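Grid-balanced starts vs. random starts: my numbers so far

tapewright
Okay so I finally have something to show for all that tape. Quick recap if you missed my January post: I'm trying to find out if it matters how you spread the starting positions when you collect demos for a pick-and-place policy. One set was collected "random", meaning whoever was on shift put the cups wherever they felt like. The other set was collected by grid cell, where a little script tells you which cell gets which cup and you don't get to argue with it.

Same task, same arm, same number of demos in both sets (3,000 each, my back hurts). Then I trained the same policy on each one and ran 290 test trials per policy, with cup positions neither of them had seen. The grid set won pretty clearly. The biggest gap was for cups lying on their side near the table edges, where the random-set policy just sort of hovers and gives up.

Table view and wrist view:

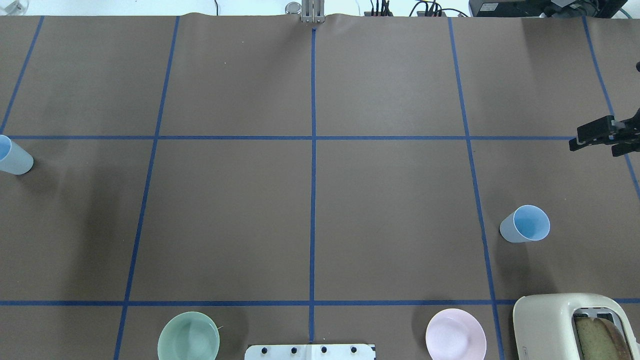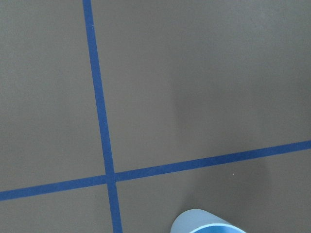
Blue painter's tape on the table, light blue cups. First one's the head camera, second one's the wrist.

I'm writing the whole thing up for the Ninlow workshop, so please poke holes in it now while I can still fix stuff!

onard_fan
Love this. I did a much smaller version on my Onard setup and saw the same thing at the edges. People are lazy (me included) and when you say "put it anywhere" they put it in the middle, every single time. Did you look at where the random placements ended up? A heat map would sell the whole story.

greasymonday
Hole poking, as requested. Your policy can see the tape. You trained on a table with a bright blue grid on it and tested on a table with a bright blue grid on it. How do you know the grid-set policy isn't just using the lines as landmarks? Look at the wrist view, there's a great big blue cross in it and barely any cup. If I were a lazy neural net I know what I'd be staring at.

tapewright
Fair, but the tape was down for BOTH sets. The random people had the same lines under their cups, they just weren't told to use them. So whatever help the tape gives, both policies get it.

greasymonday
They both see it, sure. I don't buy that they both get the same help. In the grid set the cup position is tied to the cells by your script, so there's a pattern to learn there. In the random set there isn't. You need a run with the tape pulled up.

quillback
Gotta side with monday on this one. We had the same fight in our lab over a Willems-style layout and ended up pulling the tape for the test trials only. Performance dropped for both policies, but it dropped more for the grid one. It still came out ahead, just by a lot less than we'd been bragging about.

tapewright
Ugh. Okay, that's a useful data point and I hate it. How much less?

quillback
I'd have to dig up the sheet. Enough that we rewrote the abstract.

onard_fan
Couldn't you mask the blue out in software? Way less work than peeling and re-taping.

greasymonday
With light blue cups? Good luck picking that threshold.

onard_fan
lol ok yeah I see the problem

softstop_7
Different question. How do you handle a cup that's straddling a line? In the head camera one there's a cup lying right across one of the verticals. Which cell does that count for?

tapewright
Whichever cell the middle of the cup is in, and if it's a coin flip the operator picks. I know that's squishy. I checked 2 different ways of assigning the straddlers and the result held up either way, so I stopped worrying about it.

softstop_7
Put that in the paper. A reviewer will ask, and it'll be me.

margin_walker
Has anybody tried Gestero's sampler for this? It spits out placements with no grid at all, just coordinates spaced out evenly, and you shine a dot on the table to show where the thing goes. Then you don't need tape and this whole argument goes away.

quillback
Tried it. Fine for placements, but our operators were a lot slower with the dot. With tape you glance down and you're done.

tapewright
Yeah, speed is the big reason I went with tape. But all right, you've talked me into it. I'll peel it Saturday and rerun the test trials bare, all 290 of them for each policy. If the gap shrinks like quillback's did I'll report both numbers side by side. And onard_fan, I'll make the heat map while the arm's running.

greasymonday
Save the tape positions first!! Measure from the table edge. I lost 7 hours once trying to line a grid back up with old data.

tapewright
...measuring now, thanks

Contact the moderators | Forum rules | Copyright belongs to the individual posters | Back to top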